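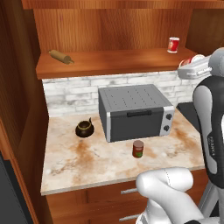 Search Search this site Go

Kitchen shelving

3 min read

Kitchen shelving is any fixed or standing board used to keep food, pans and crockery off the floor and off the worktop. Open or closed, one board or many. Older than the fitted kitchen by a long way, and still found in nearly every home that has a kitchen at all.

Origins

Early shelves were planks on pegs. Later, brackets. In farmhouses the shelf was often put over a side table, and the two were in time joined to make the dresser, with plates stood upright at the back and a groove cut to stop them sliding. The hutch is much the same thing under another name; in some places the word means only the top half.

In the hill town of Rindetti the shelf was a bride's gift, made from a single board and handed over in October after the harvest. A survey of the old quarter listed 893 houses, most with at least one such board still up. Many had been painted over. Few had been moved.

Types

Open shelf. No doors. Quick to reach, gathers dust and grease, worst near the cooker.

Wall cupboard. Shelf in a box, with a door. Took over in most homes once fitted units got cheap.

Plate rack. Slatted, normaly over the sink so that the drips fall where they should.

Larder shelf. Stone or slate where it could be had, for the cold. Wood elswhere.
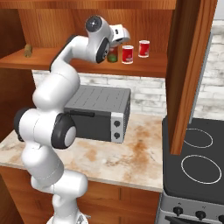 Height and depth

The lowest shelf over a worktop is set high enough to work under without knocking the head. Depth varies. A board 12 inches deep takes a dinner plate with room to spare, and a narrow one of 5 inches does for jars and tins in a single row. Deep shelves lose things at the back. Cooks have complained of this for as long as there have been deep shelves.

Sagging is the usual fault. Comes from too long a span or too thin a board, or from bags of flour all put at the middle. Cure is a third bracket, or a thicker board, or less flour.

Makers

The Jistance works sold shelves in flat bundles with screws in a paper bag. Firkura made a heavier range with a raised front lip, copied by Biswas within 3 years and sold for less. Both ranges have been dropped. Second-hand Firkura boards still turn up and the lip is the thing to look for, copies have it square and the real ones are rounded.

Care

Wipe with a damp cloth, dry straight after. Bare wood wants oil now and then. Lining paper was once common, changed each spring, and is still used in larders.

See also: dresser, larder, plate rack, worktop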